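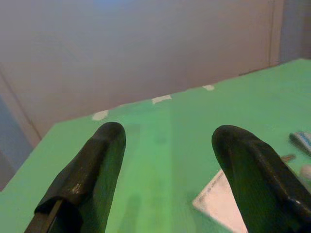
緑の作業台。奥の縁に白いテープを3か所

作業台の縁にテープで目印をつける方法

時間ないので手短に。うちの台は天板が明るい緑で、白テープがよく見えます。濃い色の台なら同じやり方でいけるはず。白い台の人は黒か青のテープにしてください。

用意するもの
・白いテープ(手でちぎれるやつ)
・メジャー
・鉛筆
・乾いた布、中性洗剤
・はさみ(なくても可)

テープはRastoraの安いのを使ってます。Brasteckのほうが粘着は強いけど、はがすとき糊が残った。好みで。

1. 台を拭く
まず全部どかす。洗剤を薄めて拭いて、水拭き、乾拭き。縁は特にしっかり。手の脂がつく場所なので、ここをサボると次の日には端からめくれてきます。
乾くまで待つ。急いでるときは先にテープを切っておく。

2. 位置を決める
自分がいつも立つ側から見て、奥の縁に並べます。手前だと腕でこすれてすぐダメになる。
測るのは台の左端から。右からも測りたくなるけど、混ぜるとずれます。片側からだけ。
鉛筆で小さく点を打つ。濃く書かない。消すの大変です。

3. 切る
短くていいです。長いと「テープのどこが基準?」となる。うちは左端を基準にしてます。
大きさは多少ばらついても使えます。そろえたい人ははさみで。手でちぎった角は丸くなりがち、でも丸いほうがめくれにくい気もする。

4. 貼る
縁のラインに沿わせて置いて、真ん中から外へ指で押す。いきなり全部貼らず、両端を先、真ん中は最後。そのほうが並びが曲がらないです。
貼ったら少し離れて斜めから見る。真上からだとズレに気づきにくいいです。
縁からはみ出した分は折り込まない。切る。折り込むと服に引っかかってはがれます。

5. 使う
布を切るとき、部品を並べるとき、紙をそろえるとき。奥の目印に端を合わせて置くだけ。毎回メジャーを出さなくてよくなるので、これだけでかなり早い。
何の位置か忘れそうなら、テープに油性ペンで印を。私は書いてません、覚えてるので。

貼りかえ
7月に貼ったものは端が黒ずんできたので取りかえました。汚れたら早めに。古い糊は中性洗剤をつけた布をしばらく置いてからこする。シンナー系は天板の色が落ちるかもしれないので使わないこと。どうしてもという場合は裏で試してから。

よくある失敗
・乾ききる前に貼る → すぐ浮く
・上から重ね貼り → 段差ができて物が引っかかる
・目印を増やしすぎ → どれがどれだか分からなくなる

両端を先に貼るやり方はMartim Rebeloさんに教わりました。前は左から順に貼っていて毎回曲がってた。感謝。

マスキングテープでもできるかという質問が来てたので。できます。ただし粘着が弱いので、毎日使う台なら貼りかえは多くなります。仮の位置決めならむしろそっち。

2024年10月4日 追記:手順2の「左端から」が「右端から」になっていたので直しました。すいません。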